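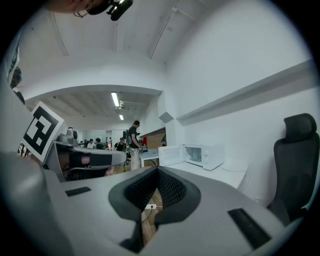
A small white power strip on the wood floor, with its thin black cable.

Cords! I have been putting off writing this one for months because my own floor was a mess, and I didn't feel right handing out cable advice while stepping over a tangle every time I went to get coffee. But I spent most of last weekend on my hands and knees, and I'm pretty pleased with myself, so let's go.

Start by unplugging everything. Yes, everything, even the router (warn the family first, I didn't). Pull every cord out flat on the floor and follow each one to its other end. I found a phone charger for a phone I gave away in May and an adapter that didn't fit one single thing I own. Both of those went straight into the recycling bag.

Now label what's left. I use plain masking tape folded over the cord into a little flag, right up next to the plug, and write on it in marker before I stick it down. Those plastic bread bag tags work too, but they pop off if you have a cat. Put a second flag on the far end if the cord goes behind furniture. You'll thank yourself the next time you move the desk.

About where the strip goes. Mine used to sit right out on the open floor, and I kicked it constantly. My neighbor Aiman Sutanto talked me into moving it up against the wall, next to the desk leg, and I can't believe I waited so long. Keep it where you can still reach the switch without crawling, and leave some air around it. Please don't tuck it under a rug, and don't run the cord under one either. A cord that gets walked on can wear through where you'll never see it. And one strip plugs into the wall, never into another strip. Space heaters go right into the wall outlet, always.

For the extra length, make loose loops as wide as your hand and hold them with a strip of hook-and-loop tape. I used to wind mine up tight with rubber bands, which dry out and leave a sticky line on the cord (a little rubbing alcohol on a rag gets it off, with the cord unplugged). Zip ties are fine too if you never change anything, but I change things every 3 weeks!

If you have wood floors like the ones in the picture, go easy with tape. I once stuck a cord down with packing tape and it took a bit of the finish with it when I pulled it up. Painter's tape is kinder for a day or two. For anything longer I'd go along the baseboard with those little stick-on clips, and wipe the baseboard down first or they'll drop off by morning.

While the strip is unplugged, dust it. A dry paintbrush, the cheap kind, gets into the outlets nicely. No spray, no damp cloth. Check the plug for brown marks and feel along the cord for cracks, and if you find either one, throw the strip out and buy a new one.

The whole job took me 30 minutes for the desk and most of an afternoon for the TV corner, and I still have one gray cord that I can't match to anything. It's in the kitchen drawer for now.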